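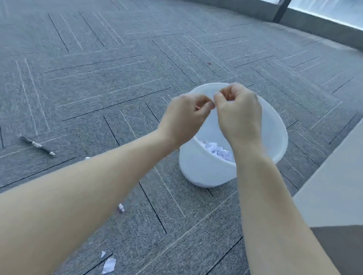
Figure 1. Tearing paper by hand over the wastebasket, second-floor study room.

Paper Waste in the Trenetow Building
Blagoje Kos
Final report, 8/27/19

1. Background

The Trenetow building has one shredder, in the copy room on the first floor. It has been out of order since January. Students and staff who want to get rid of pages with names or grades on them now tear them up by hand and drop the pieces in the nearest wastebasket. I wanted to find out how much paper goes out this way and whether any of it could be recycled.

2. Method

I used 10 wastebaskets on the second floor, all the same model. They are round, white, open at the top and a little narrower at the base. I put a sign over each one asking people to use it for paper only. The bins were emptied at the end of each day and the contents weighed on a Marilik kitchen scale. Food wrappers and cups were taken out first and weighed separately.

I also tested tearing time. I took 200 used sheets from the copy room tray and tore them by hand, holding each one over the bin so the scraps would fall inside. Each sheet was torn in half, the halves were put together and torn again, and so on until the pieces were too small to read a full line of text.

3. Results

The heaviest single load from one bin was 211 grams of paper. Most days were well under that. Torn paper takes up a lot of space for its weight, and a bin could look half full when there was not much in it.

Tearing the 200 sheets took over 2 hours with breaks. Thin paper was easy. Folded sheets and card stock were slow and hurt the fingers after a while. Holding my hands low, right at the rim, kept most of the scraps in the bin. When I stood up straight to tear, small pieces landed on the carpet. The floor in the study room is gray carpet tile with light and dark stripes, and white scraps that fell on the light stripes were easy to miss when I cleaned up.

Food waste turned up in the bins near the door even with the signs. The bins by the desks were nearly all paper.

4. Recycling

I called two haulers. Esteves takes torn paper if it is bagged and dry. Nillel does not take any pieces smaller than a playing card, so most of what I collected would be turned down. The building currently uses Nillel.

5. Recommendations

Fix or replace the shredder. Until then, keep the desk bins for paper only and move one bin for food next to the door. Ask Esteves for a written price for a weekly pickup of bagged scraps.

6. Limits of the study

I only looked at one floor, and classes were not in session for part of the time. The weights would probably be higher during exams. I did not check how many people read the signs.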